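Drivis Project, Bimanual Handling Group
Minutes of the September meeting, Astuvthorpe lab

Chair: Pallavi Dixit
Meeting opened at 9:30.

1. Minutes of the last meeting
Accepted with one correction. The learning rate in item 4 should have been listed as the one used for fine-tuning, and the pretraining value is unchanged.

2. State of the demonstration set
The set now holds 2964 episodes after filtering. Episodes with dropped frames in either wrist stream have been removed, and Joshi has rerun the timestamp check on everything that is left. Paper items are still the weakest part of the set. Bags and cups were added late, and most of the early episodes use rigid objects only.
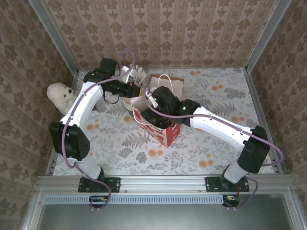 Joshi reported that policies trained on the full set close the gripper too early on thin paper. The predicted grasp point is usually good, but the closing command comes before the fingers have settled. Lengthening the action chunk made this worse. A chunk of 30 steps is the best so far, and the group agreed to keep it there until the next round.

Ida asked whether the two arms should share one policy head. Pallavi said the shared head gave smoother motion when both grippers work close together, but it was slower to recover after a missed grasp. Separate heads will stay in as a baseline.

3. Labeling
Ida has relabeled the bag episodes by phase: approach, entry, grasp, lift, release. Entry and grasp were merged in the old scheme, and that hid most of the failures. There was some discussion of whether an arm that is holding still should get its own label. Agreed that it should, and that the label will be "hold" for both arms.
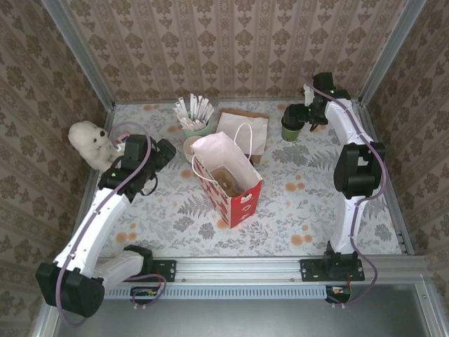

The two-arm cell with the red gift bag at center and a small olive-green cup in the right gripper.

4. Evaluation
Pallavi proposed 13 fixed starting layouts for the paper items, each run with both policy versions in the same order. Layouts will be reset from a printed overlay. A trial counts as a success only if the item is released upright and the bag is still standing. Joshi thought the second condition too strict for the lighter bags. Left as proposed for now, with bag falls logged in a separate column so the results can be scored either way.

5. Actions
Joshi: retrain with the new phase labels and chunk length 30.
Ida: write up the labeling rules and send them to the group.
Pallavi: prepare the overlays and the scoring sheet.

6. Other business
The draft methods section needs a paragraph on filtering. Ida will write it once the retraining is under way.

Meeting closed at 11:15.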